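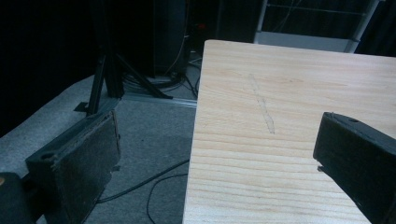 Small display shop bringing in automation: what happens to the people who prep the panels?

Posted by Tustotitz, 2026-10-21

Hello everyone, and sorry in advance for the length of this. I work for a small shop that builds display furniture and stage pieces, and I've been doing the handwork on our wood panels for longer than I care to admit. In June our owner told us that part of the handling and sanding would be automated. She has been very decent about it and says no one is losing their job. I believe her, but I still lie awake wondering what my day is going to look like. A good half of what I do is just looking at a board before anything touches it, deciding which face goes out and whether a mark will come off or has to be hidden. Has anyone here been through this? Did you still get to do that part, or do you end up feeding a machine and watching a light?

Dewanti Lubis

Oh, I remember that feeling very well, and I'm glad you wrote! We went through it at a cabinet works with 30 people on the floor, and I was on the panel bench at the time. The looking stayed with us. If anything there was more of it, as the machine will happily sand a board that any of us would have turned over first. Grain is the big one. You and I see those long nested arches in a pale board and know right away which way up it wants to go on a door front.

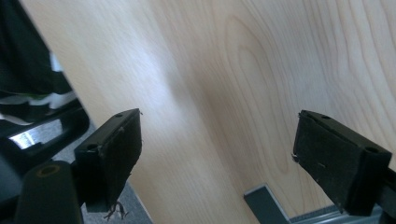
That sort of judgment took us ages to put into words for the people setting up the system, and I'd say start writing yours down now — even in a school notebook, which is what I used. It gave me a seat at the table when the work was being divided up.

What did change was the rhythm. My shoulders are much better, thank goodness, but I used to chat with the fellow across the bench all morning and now we're at opposite ends of the line. We had to ask for a shared break, so please ask early. Also get the training hours in writing. We were promised 3 days and got one, and the rest came only after we made a fuss.

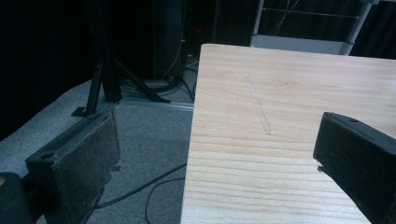
Pale board with a faint diagonal line across the face, pencil or scratch.

A line like that is a good thing to bring up with your owner. Who decides if it gets wiped, sanded or left alone, and who answers for it when the decision is wrong? At our place that went unsettled for months and caused more bad feeling than the machine ever did.

Etgate

depends on the shop. ours went from hand sanding to automated and I moved to inspection, same pay. boring at first, ok now

Wallent

Agree with Dewanti about the notebook. I'd add that you should ask who is allowed to stop the machine. Where I work it was only the supervisor for the first few weeks, and you can imagine how that went down with people who'd been running their own benches for years. Now anyone on the floor can do it, and the mood is a lot better. Good luck, and do come back and let us know how you're getting on.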